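Giltley Robotics Club: how the autumn half term went

Hello Esben, and hello to everyone at Dastell who reads these. You asked for something less stiff than last year's form, so I've just written it the way I'd tell you over a cup of tea. Sang Cù has checked my spelling of all the technical bits and added a few of his own.

Where we'd got to by October

We started back with 15 students, which is more than we've ever had, and a fair few of them are Year 9s who came along because a friend did. The project they voted for is the folding one. The idea is that by the summer they'll have enough good recordings of people folding clothes with the hand-held grippers to train a small model, and then we'll see what it can do on the arm at Sternudbridge College (they've offered us bench time, very kind of them!). The students have named the whole thing Phí. There was a long argument about the accent and I lost it.

The first few sessions were nearly all building. We printed the links and brackets in black, fitted the gripping pads, and then took most of it apart again when the fingers wouldn't close square. Sang was very patient. I was less patient, but I did learn how to use the heat-set insert tool without burning myself, so that's something for my own CV.

Recording

Once both grippers closed properly we moved on to recording, and this is where the club really came alive. Each take is one person, two grippers, one item of clothing and a label typed in afterwards. The target in our bid was 1,000 takes by the end of term. We're on 945, and I'm really pleased with that given we lost a whole session to a fire drill and another to a flat laptop.

T-shirts and tea towels came first and went quickly. Knitwear is a different story. It's thick, it springs back, and the ribbing hides where one layer stops and the next begins, so people kept picking up two layers when they wanted one. The group have settled on a way of doing it where one hand pinches and holds a fold while the other works along the rolled edge.

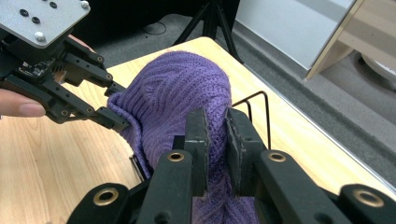 What the students are getting out of it

I know you want evidence as well as enthusiasm, so: 7 of them can now set up and calibrate both grippers without Sang or me in the room, and we've got a sign-off sheet with their initials on it if you'd like a copy. Two of the Year 10s wrote the script that sorts the takes into folders and flags any with a missing label. It had a bug that put everything called "jumper" in with "jumble" for a fortnight, and they found it and fixed it themselves.

The quieter ones have surprised me most. Labelling is slow, fiddly work and I'd expected moaning, but there's a little group who put music on and get through stacks of it, and they're fierce about anyone else's sloppy labels.

Money

We're under on printing and over on pads, which wear out faster than we'd budgeted for. I'd like to move what's left in the printing line across to cover spares, if you're happy with that, Esben. Sang has the receipts and will send them separately. The travel money for Sternudbridge hasn't been touched yet.

Next

We'll finish the last of the takes, then start on training, which Sang is leading and I'm mostly going to be making the squash for. The students want to do a short demo for parents before the end of term and you'd be very welcome. Could you let me know about the pads when you get a minute? We're down to our last set.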